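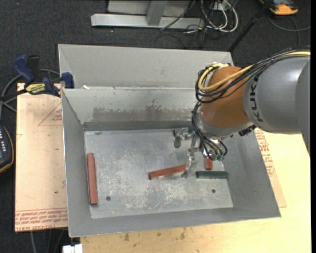 Keeping a bin-picking arm happy: the small stuff

September, by Maricica Marinescu

I've been looking after the KUKA in our workshop for four years now, and most of what I do to it could be done by anybody with a rag, a screwdriver and a bit of patience. People keep writing to ask me how I keep it going between the proper services, so I finally sat down on a Friday with my coffee and typed it all up. It's a jumble, sorry! Take what you like.

Clamp the bin, always. A sheet-metal bin weighs next to nothing, and the first time the gripper pushes down a bit hard on a block lying against the wall, the whole thing scoots. Then every pick after that is off and you'll spend your morning blaming the software (I did). I put one bar clamp over the rim, with a flat sheet tucked in beside the bin so the jaws have something wide to bite on. We use a leftover piece of acrylic. Snug it up by hand, wiggle the bin, snug it again.

Mark where the bin goes. Pencil on the tabletop is fine, and a fine marker is better if your table is as scruffy as mine. When Yuto Ueda was here he ran strips of masking tape along the sides, and those lasted until somebody mopped the table. I'm back to pencil.

Cables next, and this is the one I nag about. Your bundle has to go over the arm with enough slack that the wrist can turn all the way in both directions without anything going tight. Jog it slowly to each end and watch the cables, never mind the gripper. If a loop gets pulled straight, let some more through. If it flops down where the fingers work, take some back. The skinny lines that run down the wrist to the little green connectors are the ones I check most, every Monday before I do anything else. Power off, then a gentle tug on each one. A loose one gives you a gripper that works fine until lunch and then sulks.

Don't fret over scratches on the bin floor. Ours is scuffed all over the middle and it picks just as well. Burrs are another matter: run a rag across the metal (a rag, not your fingers!) and if it snags, take a fine file to the spot. Shiny floors can give a vision system fits, so if yours has one, try moving your lamp before you go messing with any settings. Moving ours over by a couple of feet did more good than a whole afternoon of menus.

Wipe the fingertips. Paint from the blocks gets onto them little by little and they start to slip. I use a damp cloth first and then rubbing alcohol on whatever is left, and let it dry before starting up. While you're down there, check the finger screws. I tried the Sirkero threadlocker on mine after finding one on the floor, and two drops is plenty. More than that and you'll be swearing at it next time you change fingers.

Retire your tired blocks. Once a test block has worn edges it sits differently, and you end up tuning the grip for that one block. I toss mine in a box marked Matlala (long story, old crate) and use them as door wedges.

Last thing, keep the pendant where you can grab it without leaning over the bin. And do the first five picks of the day at slow speed with your hand near the stop. I skipped that once and bent a finger, and the new one took around 81 dollars out of my glove budget.

Next month I'll do grease, if I can find my notes.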